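Cell notebook, February, started a little after 9

Came in to a left arm that dropped off the bus again. Same thing as last time: wrist LED goes dark, everything past it goes quiet, and then it all comes back if you wiggle the purple cable. I swapped the cable last month and was very pleased with myself, so that's annoying.

Had a proper look with the power off. The connector at the wrist housing is fine. The trouble is the stretch past the elbow, where it gets pulled tight every time the arm folds in. I had tied it way too short! Cut the tie, gave it 30 mm more slack, and tied it again (looser, Ottilie, before you ask). Did the same on the right arm while I was in there, although that one has never complained.

Then re-homed both arms and put the wires back on the table for the sorting job.

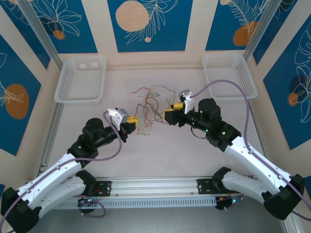
Husonitz Workshop, Two-Arm Cell Group

Lights are green on both wrists, so I let it run the Vaden script at slow speed. 300 cycles, 2 dropouts, both on the left and both in the first few minutes. Nothing after that. I'd like to say the cable was the whole story but I'm not going to write that down yet -- ask me after a full night.

Other stuff while I had the tools out:

Rail bolts under the left mounting plate were a bit loose. Snugged them up. The right plate was fine.

The loop of purple cable hanging under the rail by the left base motor still bugs me. It wants a clip. I looked in the Kusiment drawer and we have every size except the one that fits, of course.

Left finger is still closing a hair late compared with the right. You really notice it on the thin wires, it sort of nudges them along before it gets hold of one. I changed the offset in the config and it got worse, so I changed it back. Might be the finger screw. Leaving that for Ottilie Steiner, who has better hands than me and owns the tiny driver.

Cycle counter read 3888 when I stopped. Log is in the Hsiao folder, same name as always with "slack" on the end.

To do: clip, finger screw, overnight run, order more ties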